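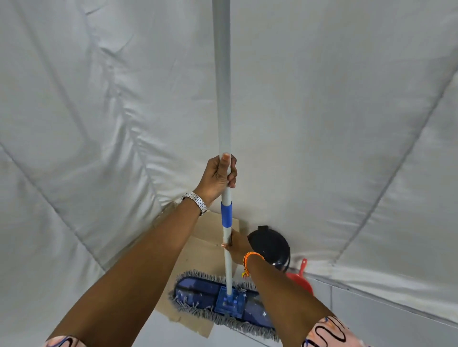
図 4-1 サンプルクリップ「flatmop」のフレーム 287。両手でモップの柄を握り、ヘッドが段ボールの上に載っています。

4. 手と長柄の道具を対応付ける

この章では、Niltance に読み込んだ一人称視点のクリップから、手、道具の柄、道具の先端を順に登録し、把持の情報として書き出すまでを扱います。前の章でクリップの読み込みとカメラの内部パラメータの確認が済んでいれば、すぐに始められます。まだの方は、少し遠回りに感じられるかもしれませんが、先に 3 章を終えておいてください。内部パラメータがずれたまま柄の軸を引くと、あとで全部引き直しになってしまい、これはなかなか悲しい作業です。

カップや箱のような小さな物であれば、Niltance の自動検出をそのまま受け入れていただいても大きな問題は起きません。ところがモップやほうき、ワイパーのような長い柄の道具になると、画面の端から端まで物体が伸び、途中を手が何度も隠し、しかも実際に床や台に触れるのは手から遠く離れた先端です。開発チームもここでずいぶん悩みまして、結局、柄と先端を別々の要素として登録し、あとから連結する今のやり方に落ち着きました。手順の数は少し増えましたが、慣れるとこちらのほうがずっと早く終わります。

サンプルには flatmop を使います。ご自分のクリップで進めたい方は、両手が柄にかかっていて、先端まで写っているフレームを一枚選んでおいてください。

4.1 始める前に

次のものがそろっているか確認します。

・Niltance 本体(バージョン 3 以降)
・手と物体の推定を受け持つモジュール Mendeck
・書き出し先として使う動作計画ツール Baluyot(4.6 だけで使います。あとから入れてもかまいません)
・サンプルクリップ flatmop、またはご自分のクリップ

Mendeck が有効になっているかどうかは、画面右上の「モジュール」を開くとわかります。名前の横の丸が緑なら準備完了、灰色なら停止中です。灰色のときは名前をクリックして「起動」を選び、緑に変わるまで少しお待ちください。初回はモデルの展開が入るので、お茶をいれるくらいの時間はかかります。

注意:Niltance のバージョン 2 で作ったプロジェクトを開くと、変換の確認が表示されます。変換したプロジェクトは元の形式に戻せません。大事なプロジェクトは、必ずフォルダごと複製してから開いてください。

4.2 基準フレームを決める

基準フレームとは、手と道具の関係を最初に教えるための一枚です。Mendeck はこの一枚から前後に追跡を広げていくので、ここでの選び方が仕上がりにかなり響きます。

1. タイムラインの上にあるフレーム番号の欄をクリックします。

2. 287 と入力して Enter キーを押します。図 4-1 と同じ画面が出れば正解です。

3. ツールバーの「基準にする」を押します。タイムラインに小さな旗が立ちます。

4. 画面左の「フレーム情報」で、ぶれの値が緑の範囲に入っていることを確かめます。

ご自分のクリップの場合は、次のような点を目安に選んでみてください。両手の指が柄を握っている様子がわかること。手と手のあいだ、または手の下に、柄そのものが見えている区間があること。先端の輪郭がおおむね追えること。柄の上端は画面の外に出ていてもかまいません。flatmop でも柄は画面の一番上まで伸びていますが、軸の推定は見えている区間だけで行えます。

ヒント:よさそうなフレームがいくつもあって迷ったときは、旗を複数立てておくこともできます。最初に立てた旗が主基準になり、残りは補助として使われます。主基準を入れ替えたいときは、旗を右クリックして「主基準に変更」を選びます。

4.3 手を登録する

続いて手を登録します。自動検出がうまくいくことの多い工程ですが、両手が同じ棒を縦に並んで握っているような場面では、二つの手がひとつの塊にまとめられたり、途中で入れ替わったりすることがあります。急がば回れで、ひとつずつ確認していきましょう。

1. 左のパネルで「手」タブを開き、「自動検出」を押します。

2. 候補の一覧が表示されたら、上側の手の候補をクリックして選び、「手A」の名前を付けます。

3. 同じように、下側の手の候補に「手B」の名前を付けます。

4. それぞれの候補を選んだ状態で、塗りの範囲を確認します。指の先から手首までが塗られ、柄の部分が塗られていなければ合格です。

5. 塗りが柄にはみ出しているときは「消しゴム」で、指が欠けているときは「追加ブラシ」で直します。

6. 「手首の境界」を押し、手首を横切るように一本の線を引きます。手A、手Bの両方で行います。

手順 6 で少し迷われる方が多いので、補足させてください。手A の手首には銀色の金属バンドの腕時計、手B の手首にはオレンジ色の編んだブレスレットがあります。こうした身に着けている物は、手のマスクにも道具のマスクにも入れず、「装着物」として別に登録していただくのがおすすめです。腕時計のように光る物を手に含めてしまうと、光の当たり方が変わったときに手首の位置が引っ張られることがあるためです。ブレスレットの端のように細く垂れた部分は、多少塗り残しても結果に影響しませんので、どうか根を詰めすぎないでください。

7. 「装着物」タブに切り替え、腕時計を囲んで「手A に付属」を選びます。

8. ブレスレットを囲んで「手B に付属」を選びます。

装着物を登録しておくと、追跡の途中で手A と手B が入れ替わりそうになったとき、Mendeck が見分けの手がかりに使ってくれます。両手の見た目がよく似ているクリップほど、このひと手間が効いてきます。

袖についても触れておきます。サンプルでは、ピンク地に暗い色の曲線模様が入った袖が両腕の端に少し見えています。模様のある袖は物体の候補として拾われることがありますが、一覧から「無視」を選んでいただければ大丈夫です。一度無視にした領域は、クリップの最後まで候補に上がりません。

注意:手A、手B という名前は画面上の呼び名で、左右の区別とは連動していません。左右は「手の属性」で別に指定します。自動で入る左右の値は、必ずご自身の目で確かめてください。両腕が画面の下のほうから伸びてくる一人称の映像では、前腕の出てくる側だけで左右を判断すると取り違えることがあります。親指の向きと指の巻き方も合わせて見てください。確信が持てないときは「未確定」のままで先へ進めます。

4.4 柄の軸を引く

柄の登録には、塗りつぶしのかわりに「軸ツール」を使います。長い棒を一本の線と太さで表すもので、手に隠れた区間も自動で補ってくれます。

1. 「道具」タブを開き、「新規」から「長柄」を選びます。

2. 名前の欄に mop と入力します。日本語の名前も使えますが、4.6 で Baluyot に渡す予定があれば半角英数字にしておくと安心です。

3. 軸ツールを選び、柄が見えている区間のうち、一番上に近いところをクリックします。

4. 続けて、ヘッドの継ぎ手のすぐ上をクリックします。二点を結ぶ線が表示されます。

5. 線が柄の中心を通っているか、途中の見えている区間で確かめます。ずれていれば、線の端の丸をドラッグして合わせます。

6. 太さのスライダーを動かし、帯の両端を柄の輪郭にそろえます。

7. 「隠れた区間を補完」にチェックを入れます。

ここで気をつけていただきたいのが、柄の途中にある色の切り替わりです。サンプルの柄は全体が明るい灰色ですが、途中に青いグリップの帯が巻かれ、その先に短い白い部分があって、また灰色に戻ります。初期設定の Mendeck は色の変わり目を物体の切れ目と見なしやすいので、そのまま進めると mop が何本かの短い棒に分かれてしまうことがあります。

8. 「軸の詳細」を開き、「色の変化を同一物体として扱う」をオンにします。

9. 青い帯の上端と下端をそれぞれクリックし、「目印」として登録します。

目印の登録は必須の手順ではありません。ただ、のっぺりした棒は軸まわりの回転や、軸に沿った手の滑りがとてもわかりにくいものです。帯のようにはっきりした境目が一か所あるだけで、手が柄のどのあたりを握っているかの推定がぐっと落ち着きます。手間のわりに見返りの大きい設定ですので、帯や段差のある道具ではぜひ試してみてください。

注意:白い部分の目印は、背景も白っぽいクリップでは外れやすくなります。サンプルでも、キルティングのような縫い目のある白い布地が広い範囲に写っています。白い部分にだけ目印を置くことは避け、青い帯と組み合わせて使ってください。

4.5 先端と接している面を登録する

モップの場合、先端にあたるのはヘッドです。柄とヘッドのあいだには向きの変わる継ぎ手があるので、二つをひとつの固い物体として登録すると、ヘッドが傾いた瞬間に軸まで一緒に傾いてしまいます。少し面倒でも、別々に登録してから関節でつなぎます。

1. 「道具」タブで mop を選び、「先端を追加」を押します。

2. 形の一覧から「平板」を選びます。

3. ヘッドの四隅をクリックします。縁が房になっているときは、房の内側の、パッド本体の角を選んでください。

4. 「縁の柔らかい部分」をオンにして、房の外側まで範囲を広げます。

5. 継ぎ手の中心をクリックし、「関節」に設定します。サンプルでは、パッドの中央にある青いプラスチックの部品がこれにあたります。

6. 関節の種類から「自在」を選びます。道具の仕様がわかっていて、一方向にしか動かないときは「一軸」を選んでください。

継ぎ手もパッドも青なので、境目が見えにくいと感じられるかもしれません。パッドの布には白い斑点が入っていますから、画面を拡大して、斑点のあるところとないところを見比べると位置を決めやすくなります。拡大はマウスのホイール、元の大きさに戻すには数字の 0 のキーです。

次は、先端の下にある面です。

7. 「面」タブを開き、「新規」を押します。

8. 段ボールの見えている範囲を多角形で囲み、名前を cardboard とします。手やヘッドに隠れているところは、線で横切ってしまってかまいません。

9. もう一度「新規」を押し、白い布地の面を囲んで、名前を fabric とします。

10. cardboard を選び、「上下関係」で fabric の上に置きます。

11. 先端の「接触候補」に cardboard を指定します。

布地の面には「変形する」の設定を入れておきましょう。詰め物の入った布は縫い目に沿ってふくらみがあり、浅いしわも寄っているので、平らな板として扱うと高さの推定が場所ごとにばらつきます。「変形する」を入れておけば、Mendeck は高さに幅を持たせて計算します。段ボールのほうは初期設定の「平面」のままで結構です。

注意:縫い目の線は、ときどき柄の候補として拾われます。細長くまっすぐな区間があると、どうしても棒に似て見えるようです。候補の一覧に、布地の上を斜めに走る見慣れない棒が出てきたら、「無視」にしてください。

そばに写っている物の扱いは、目的しだいです。サンプルには、赤いプラスチックのちりとりと、黒くて丸い、ドームかふたのような形の物が写っています。モップの把持だけが必要であれば、どちらも「背景物」にしておきます。ちりとりは一部が前腕に隠れているので、「背景物」にするときは「部分的に隠れている」にもチェックを入れてください。こうしておくと、隠れた部分の形を無理に復元しようとして処理が長引くことを防げます。名前の決めにくい物は unknown のままにしておいてかまいません。無理に名前を付けて間違えるより、あとの修正がずっと楽になります。

4.6 対応付けを実行して書き出す

いよいよ、登録した要素をつないでいきます。ここまで来れば、残りはほとんどボタンを押すだけです。

1. 「対応付け」タブを開きます。手A、手B、mop、cardboard、fabric が一覧に並んでいることを確認します。

2. 手A の行で、相手として mop を選び、関係を「把持」にします。

3. 手B の行も同じように設定します。

4. mop の先端の行で、相手として cardboard を選び、関係を「接触の可能性」にします。

5. 「基準フレームで確認」を押します。柄の上に、手ごとの把持区間が色付きの帯で表示されます。

6. 手B の把持区間が、青い帯のすぐ下から始まっていることを確かめます。

7. 問題がなければ「クリップ全体に広げる」を押します。

手順 4 で「接触」と断定せず「接触の可能性」を選んでいただくのには訳があります。一枚の画像から読み取れるのは位置の重なりまでで、どのくらいの力で押しているか、動いているのか止まっているのかまではわかりません。前後のフレームに追跡が広がったあと、Mendeck が動きを見て「接触」「非接触」に振り分けます。最初から断定してしまうと、この振り分けが働かなくなります。

処理が終わると、タイムラインの下に信頼度の帯が表示されます。緑の区間はそのまま使えます。黄色の区間は、再生しながら一度だけ目を通してください。赤い区間があれば、その中ほどのフレームに補助の旗を立て、4.3 の手順 2 から短くやり直します。全部をやり直す必要はありませんので、どうぞご安心ください。

Baluyot に渡す場合は、続けて次の操作を行います。

8. 「ファイル」から「書き出し」を選び、形式を「Baluyot 把持記述」にします。

9. 「座標の基準」で「道具の軸」を選びます。カメラを基準にすると、頭の動きがそのまま道具の動きに混ざってしまいます。

10. 「未確定の左右を含める」は、左右が未確定の手を残しているときだけオンにします。

11. 「書き出す」を押し、保存先を選びます。

12. Baluyot 側で「取り込み」を開き、いま保存したファイルを指定します。

警告:取り込んだ把持記述を、確認せずに実機で再生しないでください。人の手の握り位置は、ロボットハンドの開き幅や手首の可動範囲を考慮していません。必ず Baluyot のシミュレーション表示で干渉と可動範囲を確認し、実機では速度制限を有効にして、非常停止に手の届く位置で始めてください。

4.7 うまくいかないとき

手A と手B が途中で入れ替わる
装着物が正しい手に付属しているか確認してください。装着物のないクリップでは、入れ替わりの直前と直後に補助の旗を立て、それぞれのフレームで手の名前を指定し直します。

柄の軸が画面の上のほうで曲がる
柄の上端が画面の外に出ているクリップで起こりがちです。「軸の詳細」で「直線に固定」をオンにしてください。しなりのある道具ではこの設定が使えませんので、かわりに軸の範囲を手の見えているあたりまで短くします。

ヘッドの輪郭が細かく震える
縁の房を拾っています。4.5 の手順 4 に戻り、「縁の柔らかい部分」の範囲が房の先まで届いているか確認してください。それでも震えるときは、輪郭の平滑化を一段だけ上げます。上げすぎると角が丸まります。

段ボールが布地に吸収される
上下関係の指定が抜けていることがほとんどです。指定してあるのに吸収される場合は、段ボールの多角形に見えている角を含め直し、「面の再計算」を押してください。

書き出したファイルが Baluyot で開けない
道具や面の名前に全角文字や空白が入っていないか調べてください。名前は書き出したあとからでも Niltance で変更でき、その場合も追跡のやり直しは不要です。

ここに載っていない症状については、「ヘルプ」から「診断ファイルの作成」を選び、できあがったファイルを添えて Steslow のサポート窓口までお送りください。診断ファイルに映像は含まれませんが、要素に付けた名前はそのまま記録されます。外に出したくない名称を使っている方は、送る前に変更しておいてください。

5 章では、ここで作った mop の登録を、別のクリップに使い回す方法を説明します。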